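The Records Office at Zulside observed a rule that no file was to be closed in the absence of a second person. Blažena Šťastný, Deputy Registrar, had upheld this rule for seven years and saw no cause to suspend it on a Monday in October, although the heating had failed and most of the staff had been released at four.

The matter of Judberg remained. By the Registry's own ledger it ran to 1,792 pages, and the settlement of the Corkitz estate depended upon it. 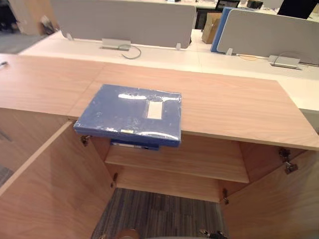

"The claimant has withdrawn," said Drahomíra Murín, who had been summoned from Accounts to serve as the second person. "You received the letter this morning."

"The letter was received. It has not been entered."

Miss Murín wished it noted that her train left in twenty minutes. The Deputy Registrar noted it. She then read aloud the declaration of closure, omitting nothing, including the paragraph on fire and flood – a paragraph drafted by the late Mr. Vlček after an incident to which the Office did not refer.

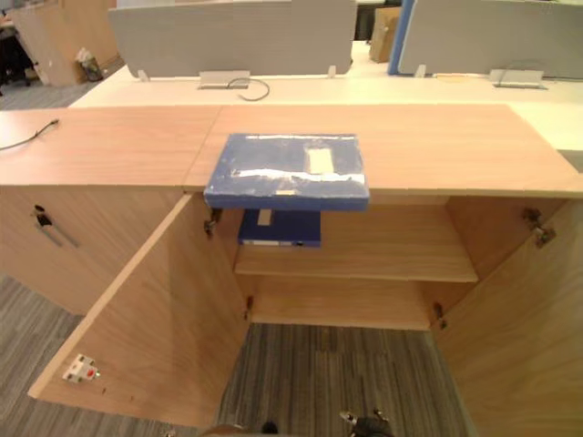 "Do you attest that the matter is at rest?" she asked.

Miss Murín considered the question longer than the form required. Her grandmother had been born in Judberg. She had spoken of an orchard there, and of a wall that two brothers had built in order not to see each other.

"I attest that the claimant has withdrawn," she said.

The Deputy Registrar held the pen above the page for nearly a minute. She then wrote the words exactly as they had been spoken, and turned the sheet for signature.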